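Plotdale Simulator Guide
Section 3: Good manners around furniture

I wrote this section after too many evenings of cleaning up other people's practice runs, so forgive me if I get bossy. Our house rules on Plotdale follow the Gornerik practice sheet, and you'll need them before you start any run with the two-arm robot!

3.1 Coming up to a unit

1. Load your room and check that the run log is on. I name mine by room and attempt number (Toder 29, that kind of thing).
2. Drive up slowly and stop with the arms forward. Get both grippers into the head view before you touch anything.
3. Look for the handle bar and pick which arm will do the pulling. Say so in the log.
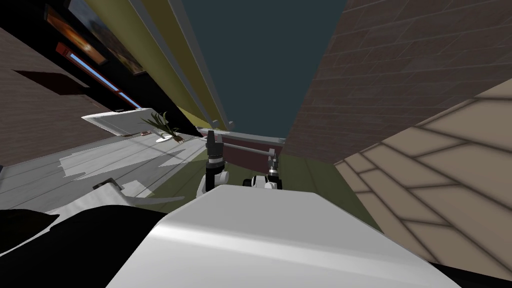 Figure 3-a. Both arms forward at the unit with the handle bar, head view.

Note: a tilted view is fine for a run. Please don't straighten your saved views afterward, the reviewers want them raw.

3.2 Working with one gripper

4. Switch to the wrist view for the arm you picked.
5. Open the fingers all the way and keep them open until you're lined up. I like to wait 2 seconds here and just look (it feels like forever, do it anyway).
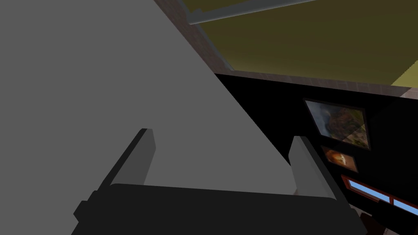
6. Close in small steps. If you lose track of where the bar is, back off and go to the head view again. Guessing is how I once dragged a whole cabinet through a wall!

Caution: keep the speed limit at 54 percent or lower whenever a gripper is near furniture. The simulator will let you go faster, but a run over the limit doesn't count.

Caution: never turn off contact checks to save a bad run. Stop, mark it "failed" and reset the room.

Trương room users, your reset button is under the Scene menu.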